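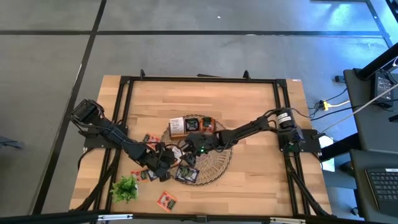
Butcher-block tabletop, black frame, two arms, carpet tile.

Garnel Lit Plinth
From Clavano Exhibition Furniture
$3,160, one size, two finishes

A plinth is a box you put art on. We have been making them long enough to be at peace with this. The Garnel is our box with a light in it, and it is the only thing in our range that customers write to us about unprompted, usually to ask why it costs what it costs. The price is further down, with the reasons next to it.

It was drawn by Signe Westerberg, who spent her early career installing other people's sculpture and developed strong views about the furniture it arrived with. Her complaints filled a notebook. We asked to see the notebook, and then, foolishly, asked if she'd like to fix any of it. Most of the Garnel comes straight out of those pages, including the recessed foot, the removable back and the cable exit that a normal human hand can reach.

What it does

The Garnel lifts a work to a sensible viewing height and lights it evenly from underneath through an opal acrylic top. Glass looks wonderful on it. So does resin, alabaster, porcelain thin enough to worry the lender, and anything with liquid inside. Bronze looks like bronze standing on a lamp. If your show is mainly bronze, please buy the unlit version, which we also make and which is much cheaper, and spend the difference on the opening.

The light is 4000 K and stays there. We were asked for color-changing and we made a prototype, which ended up in our hallway, where it cycles through purple at lunchtime. If you need purple, we can recommend several nightclub suppliers. What you get from us is one neutral white with a dimmer that goes all the way down without flickering, and a diffuser deep enough that you won't see dots.

The dimmer is inside, behind the back panel. Visitors turn knobs. Give a visitor a knob and a quiet room and you will come back from coffee to find your carefully balanced installation running at full blast with a child's coat on it.

How much it holds

The rated load is 100 pounds, spread over the top or standing on a base plate. A work on three small points is a different matter, since acrylic takes that sort of thing personally. Send us a sketch of the footprint and we'll tell you whether you need the reinforced top. It costs nothing extra but has to be ordered at the same time as the plinth, and no, we can't swap it afterward in your gallery. People do ask.

The ballast tray in the base takes sandbags or steel plate. Use it. An empty Garnel is stable enough to pass inspection and a filled one is stable enough to survive a school group.

Bolting down is possible through the foot ring. The holes are there, under the plugs, and the drilling template is printed on the inside of the shipping lid. Please don't throw out the lid before you've read this sentence.

Finishes

Chalk: a very flat white, sprayed and sanded, that photographs as white and lives as white for as long as nobody in black jeans leans against it. Comes with a small jar of touch-up paint. You will use the jar.

Shih: a dark stained ash veneer named after the Shih gallery, where the first pair was shown and where the staff had asked for "something that isn't white, for once in our lives." It hides scuffs nicely and makes the lit top look brighter than it is. It costs the same as Chalk. We could charge more for it and have been told to.

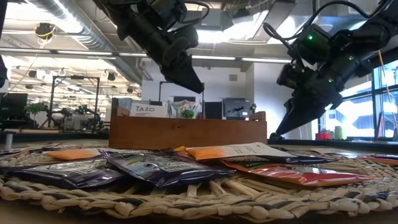
Custom colors are a longer conversation. We match to a physical sample only. A phone photo of a wall is not a sample, and neither is the word "putty," which we have now received from four customers meaning four different things. Custom work adds to the lead time and can't be returned, and the color you approved under the lights in your office will look different in the gallery. Take the sample downstairs and look at it there first.

Bonnets

The top has a shallow rebate all the way around, ready for an acrylic bonnet. We make the bonnets too. They are sold separately, which we know is annoying, but half our customers already own bonnets and the other half don't want one. Security fixings come with every bonnet order, along with two keys for them. Put one key somewhere sensible. We hold no copies.

If you plan to seal the bonnet over something sensitive, talk to us about heat. The light runs cool and the driver sits at the bottom with its own vent, but a sealed box over a lamp is still a sealed box over a lamp. For paper, textile, wax or feathers we'd steer you to the unlit plinth and a good spotlight from across the room. Your conservator will say the same thing with more feeling.

Water

We get a lot of questions from artists working with water, tanks, tubing, pumps, algae and in one case eels. Here is the position. The Garnel isn't waterproof. The top is sealed against a spill, meaning a glass of warm white wine of the kind served at openings, and the driver is raised off the base. It will not enjoy a leaking aquarium. There is an optional drip tray with an outlet for a hose, and we strongly suggest it for anything that bubbles.

Tubing can be run up through the body if you tell us where. Vidar Moen in the workshop cuts these openings by hand and will phone you before he does it, probably while you're up a ladder. Pick up. He has one question and the answer decides where the hole goes.

Setting up

Each plinth ships assembled. Two people can carry it, and two people should. The side grips are under the shadow gap at the top; the foot is not a grip, whatever it looks like from the truck.

Stand it where you want it and level it with the four screw feet, using the long key taped inside the back panel. Take the back panel off by pressing both lower corners and lifting. It feels as though it's about to break. It won't. Plug in, set the dimmer, put the panel back, and then place the work. We've watched very experienced crews do these steps in the opposite order, and the language was instructive.

The cord comes out at floor level on the back, in a notch that lets the plinth go flat against a wall. If yours is going in the middle of a room, order the center exit and run the cord down into a floor box. Tape is for rehearsals.

Care

Wipe the acrylic with a soft damp cloth. No window cleaner, no alcohol, no paper towels. Scratches can be polished out if they're shallow, and the top can be replaced if they aren't. For Chalk, use an ordinary white eraser on scuffs before you reach for the paint. Shih wants a dry cloth and otherwise to be left alone.

The light strips lift out with the top. Replacement strips are in stock and we intend to keep them in stock, having ourselves been on the wrong end of a discontinued lamp.

What people have said

"The first plinth I haven't had to apologize to a sculptor about." From a registrar who has since ordered several more and apologized for other things.

"Very heavy." Yes.

"It made my piece look better than it did in the studio, and I'm not sure how I feel about that." From an artist in the winter group show at Omanitz. We're fine with it.

"The back panel feels like it's about to break." See above.

Price and delivery

The Garnel is $3,160 in either finish. That covers the plinth, driver, dimmer, ballast tray, leveling key, touch-up jar where relevant and a reusable crate. The crate is good plywood and accounts for more of the price than we'd like to admit. Keep it for the next show, or send it back and we'll knock a little off your next order.

Rental is available for shows that open and close within a season. Rental plinths are Chalk only, repainted between outings, and have seen things.

The light system is warranted for two years. The body has no stated term. If it fails because we built it badly, we'll fix it. If it fails because it was used as a step stool, we'll fix it and send a bill. We can tell which it was from the footprint.

Orders placed before the end of November went out on the old foot design. Everything from December 2021 has the wider foot ring, and the two don't share ballast trays, so check the label inside the back panel before ordering spares.

To order, write to the sales desk with the quantity, the finish, the cord exit and the weight of the work. A guess at the weight is fine if you tell us it's a guess. Drawings are free, and so are sample chips in both finishes, and if you'd like to see a Garnel in person there's one lit in our front window. The purple one is in the hall.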